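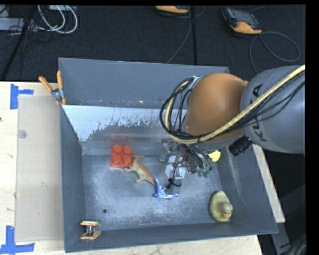 Photo: Rizal Nair / Pleltgate cell notebook

08/10/2021

Bin picking cell, KUKA arm. Gripper and cable dress, then back to picking.

Stopped the cell before lunch. The arm had started to hesitate on low picks near the right wall, and I wanted to go over the cables before blaming the software again. Pendant on the floor behind the table with the slack looped out of the walkway. Please keep it that way, the last person to coil it tight got a kink near the plug.

Cable dress first. The yellow hose goes across the link and round the orange joint, with the thin black cables looped beside it. With the wrist turned all the way over, the hose pulled the bundle against the joint cover. Gave it a bit more slack and ran the wrist end to end at low speed, 192 moves in the test file. No rubbing that I could see. There is an old shiny spot on the hose jacket from June. It hasn't grown. Leave it.

Gripper next. Wire on the finger was working its way down toward the tip, so I retied it. Checked the bracket screws, one was a quarter turn loose. Put thread locker on it, the blue stuff, not the red. Wiggled the green fittings on the right side one at a time with the signal up on the screen and got no dropouts.

Bin clamps: left rim and lower left corner, both orange handled. Pushed hard on the bin from the right and it didn't walk. If it does move, line up to the blue tape on the table and redo the bin corners in Drimarel before running anything. Don't nudge it by eye. We lost an afternoon to that.

Test set in the bin is the usual short one: red brick, dinosaur, the blue and white figure, duck, and the yellow one. The brick throws a red reflection on the shiny panel at the far wall, and the detector sometimes proposes a grasp on the reflection. Raised the wall margin in Drimarel so it throws those out. The scuffed part of the floor gives no trouble, bare shiny metal is worse. Wuisan suggested matte film on the panel. I'd like to try it but the adhesive has to come off clean, so I asked Sostance for a sample first.

Ran 200 picks after lunch. Low picks near the right wall went through without the pause. Two drops, both the dinosaur, held by the tail. Same as ever.

Counter on the gripper reads a bit under the 4,000 service mark, so finger pads are due on the next stop. Spare pads are in the drawer under the controller, one set left. Order more.

Still open:
film sample for the far panel
pads
speed is at 60 percent, back to 100 once the pads are done
hose check again in two weeks

RN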